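Section 3. Setting Up the Desk and Filing Area

3.1 Before you begin

This section covers placement and first adjustment of the Kenda sit-stand desk and the layout of the paper filing station on its top. Assembly of the legs and crossbar is covered in Section 2. Do not continue until all frame bolts have been tightened and the desktop has been fastened to the frame.

You will need the hex key from the hardware bag, a tape measure, a level, and the cable clips. One person can complete these steps once the desk is upright. Moving the assembled desk requires two.

CAUTION: Do not lift the desk by the top. Lift by the crossbar only.

3.2 Placing the desk

1. Choose a flat area of floor with a grounded outlet within reach of the power cord. Do not use an extension cord.
2. Leave 3 inches between the back edge of the desktop and the wall. Increase this distance if there is a window sill or shelf behind the desk.
3. Set the level on the desktop, first side to side and then front to back. Turn the leveling feet until the bubble is centered in both directions.
4. Press down on each corner. If the desk rocks, repeat step 3.

NOTE: On wood floors, fit the felt pads before leveling. Pads added later will change the height of the feet.

3.3 First power-up

1. Plug the power cord into the control box, then into the outlet.
2. Hold the down button until the desk reaches its lowest position and stops. Release the button, then hold it again until the display blinks. The control box has now stored the lower limit.
3. Raise the desk to its full height and check that no cable is pulled tight.
4. Lower the desk to your sitting height and hold memory button 1 until the display blinks. Repeat for standing height with memory button 2.

If the display shows E63, the two legs are out of step. Repeat step 2. If E52 appears, the motor is too warm; leave the desk alone until the code clears.
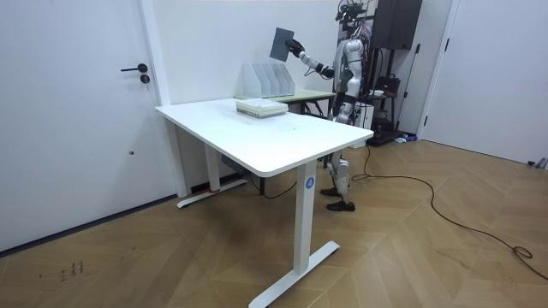
3.4 Arranging the filing station

Place upright organizers toward the back of the desktop, with the open side facing the user. Keep the keypad clear. Heavy binders belong above a leg — never at the unsupported middle of the front edge.

1. Put papers in current use in the front slots. Closed files go in the rear slots or in a drawer unit.
2. Label each divider on the tab, not on the body, so that the label can be read from both desk heights.
3. Run the desk through one full cycle, up and down, with the organizers loaded. If anything slides or tips, add the non-slip strips and repeat.

CAUTION: Stiff folders and boards that stick out past the back edge can catch on the wall or sill as the desk rises. Push them fully into their slots before pressing a memory button.

3.5 Cable routing

Attach the cable clips to the underside of the desktop at even spacing. Leave enough slack for the full travel of the desk, plus one hand's width. Power and data cables may share a clip, but the motor leads must be routed separately.

For wall-mounted power strips, see Section 4.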